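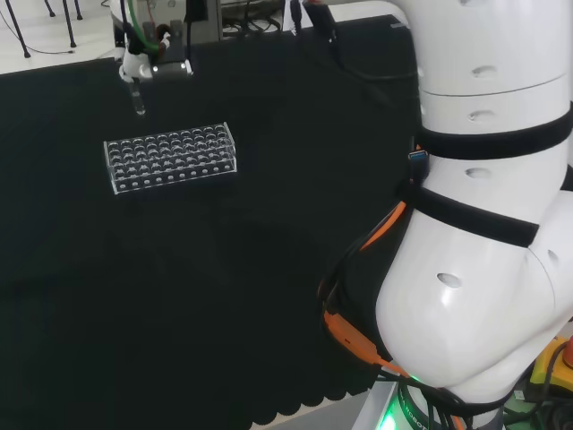 Sample Tube Storage and Returns: Frequently Asked Questions

Which tubes does the Colombo storage service accept?
Screw-cap and snap-cap tubes up to 15 mL. Glass tubes are accepted with plastic caps only. Cork and rubber stoppers are refused at intake.

How should tubes be labeled?
Use a printed label that runs the length of the tube, with the barcode facing out. Handwritten labels are accepted for water and soil samples if the ink is alcohol resistant. Do not place a label over the cap seam.

How full can a tube be?
Leave at least 10 percent of the volume empty for anything that will be frozen. Overfilled tubes crack, and the contents cannot be recovered.

What does it cost?
Storage is billed per rack position per month. The first 381 positions on an account are charged at the standard rate and any beyond that at the bulk rate. Positions are billed while reserved, including when empty.

What is the largest account size?
1,014 positions. Larger collections are split across two account numbers, which can share one invoice.

How long does a retrieval take?
Requests entered in Fonico before 2 p.m. are pulled the same working day. Frozen samples add one day. Partial racks are shipped in cardboard dividers unless a full rack is requested.

Can racks be washed and reused?
Yes. Acrylic racks are rinsed in lukewarm water with a mild detergent and air dried. Do not autoclave them, and do not wipe them with acetone or ethanol, which causes fine cracks around the holes. Polypropylene racks can be autoclaved.

My inventory shows a tube as "unplaced." What does that mean?
The barcode was read at intake but no rack position was recorded. Open the Plorkus export, sort by column 7, and send the affected rows to the storage desk.

How long are records kept after a sample is discarded?
8 years. Earlier deletion has to be requested in writing by the account holder.

Who handles damaged shipments?
Kyriaki Rallis, storage desk, Vumness. Keep the outer box and all packing material until the claim is closed.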